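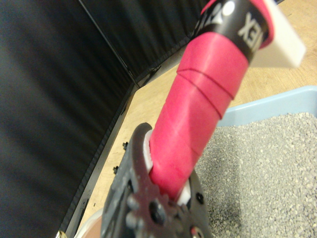 Pink-red tape on the handle, with the black band at the top.

Filed under: Makers & Menders, Interviews

I'd been in the room five minutes before Lamai Srithong put a roll of tape in my hand and told me to have a go. I was hopeless! She wraps handles (rackets mostly, but also garden tools, a walking stick, once a frying pan that didn't survive it) and she has done 885 of them by her own notebook, which lives on a shelf next to the kettle.

"People think it's the pulling that's hard," she said, undoing my effort with one thumb. "Pulling is easy. It's the angle. You start too flat and you run out of handle before you've got going."

I asked about the ridges, those raised diagonal seams you get where one turn of tape laps over the last. I'd assumed a good wrap would hide them, and I got a proper telling off for that. "No, no, I want to feel them! Your fingers sit there. If somebody wants it smooth I'll do it smooth, but they come back in October and ask for the ridges."

She's fond of a glossy tape, and fond of loud colours, pink and red above all. Her old colleague Alfredo Tolentino only ever used white and they argued over it for years, mostly by post. "He said pink looked like a sweet. I said, well, people like sweets."

The black curtains were her idea too. She bought them from Homdale when she took the room on, and she likes having something plain and dark behind her work when she's checking a seam. I could see the point, especially with that pink-red tape in front of them, although I'd have wanted a bigger lamp.

We got on to money, as you do. A plain wrap takes her 42 minutes if the old glue comes off nicely, and she won't be hurried on the glue. "I had one where I scraped for a whole afternoon. Horrible. Brown stuff, like toffee. I charged the same."

Would she teach it? She pulled a face, then said she might, if it was two people at a time and they brought their own scissors. I've put my name down. My practice roll is on the kitchen table and so far I've managed to tape the table.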